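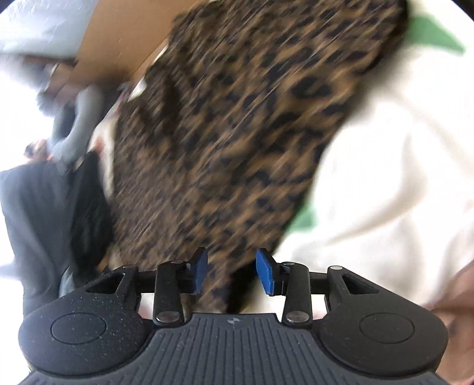 Arif Kodikara asked me last month why we bother with hand-held grippers when the remote-control rig at Premley already works. Start with his question, then answer it.

Remote control: you drive the arm and watch it lag. Cloth is the worst case. On the rig our people got through 3 garments in the time they did a whole pile by hand.

Hand-held: same two fingers, no arm. You feel the fabric pull and you correct. Point at the print and the white cloth – leopard print and green-printed white, lying together. The blur is from motion. We keep blurred stretches like this in the training set.

Numbers, say them slowly. 890 demonstrations in August. We threw out 51, mostly bad starts. Dilani Matubbar did more than 80 of them on her own.

What doesn't carry over: the wrist. People twist in ways the Sustumow arm can't follow. Jahangir has the joint limit plot if anyone wants it after.

Pause for water. Then the Liyanage comparison, skip if past 2:40.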